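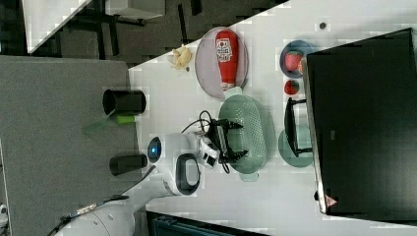 Larnberg two-finger gripper, refurbished

Condition: used, tested, one known fault (read on before you order)
Sold by: Villalobos Equipment
Price: 700, or 500 without the controller
Fits: Palari arms with the standard wrist flange

The known fault

We pulled this model from the shop page in March after it let go of things it had been told to hold. The maker's bulletin calls this "intermittent grip relaxation". We call it dropping stuff.

What happens is simple enough. The gripper closes, the controller reports a good grip, the arm lifts, and somewhere on the way across the table the jaws ease off. The controller keeps reporting a good grip the whole time. In our own test we ran 50 lifts with kitchen items and had 5 drops, and the software flagged none of them. A colander landing on a tabletop is a nuisance. A full bottle coming down on somebody's hand is a different matter.

Larnberg's first answer was a firmware update. Patricio Farías on our bench installed it and ran the same lifts again, and the number of drops didn't change. The second answer was to turn up the grip force, which does help with hard plastic and does nothing good for a strawberry.

What we found

Patricio took two units apart. Both had a worn connector where the cable meets the wrist, and wiggling it by hand brought the fault on. We've replaced that connector on every unit listed here and clipped the cable so it doesn't tug when the wrist turns. We haven't had a drop since, but we also haven't run these for a year in somebody else's kitchen, so make of that what you like.

The grip reading is still not to be trusted. It appears to report what the motor was asked to do, and we've had no straight reply from Larnberg on whether that will change. If your safety setup depends on that reading, buy something else.

Before you use it

Check the cable at the wrist with the power off. It should sit slack at every position the arm can reach.
Do your own test lifts, low over the table, with things you don't mind losing.
Keep hands out from under the load, whatever the screen says.
No glass, knives or hot liquids.

What's in the box

Gripper with fingertips fitted
Replacement wrist cable
Controller (700 price only)
Printed sheet with our test results for your serial number

The Fotar soft fingertips shown in the old catalogue are not included and we no longer stock them. They slipped as well.

Returns

Send it back within 50 days if it drops anything under normal use. Video is handy but we won't insist on it. Write to Milagros Villanueva in the service department and put the serial number in the subject line.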